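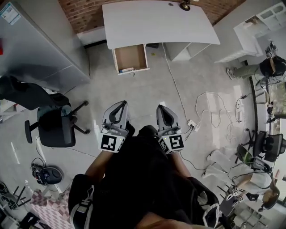
How do I stop the cables round my desk from ending up in a heap on the floor?

Start with the power strip, and get it fixed in one spot before you touch a single lead. Under the desktop is best, but against the wall will do nicely if you can't screw into your desk.

After that, switch everything off, pull the plugs and lay the leads out side by side (I do mine on a Sunday with the radio on, and it's rather soothing once you get going!). Anything that belongs to a gadget you no longer own can go. Wrap a bit of masking tape round each plug and write on it what it's for, then fold up the spare length and hold it with a strip of Velcro. Please don't pull it tight, cables do hate a sharp bend.

If your desk has one of those little round holes in the top, do use it, and send the lamp lead down through it.

My friend Dzifa keeps her spare chargers in the desk drawer, each in an old envelope, and I've pinched the idea. Mine had 14 in it at the last clear-out, and 9 went off for recycling.

Dede Abubakari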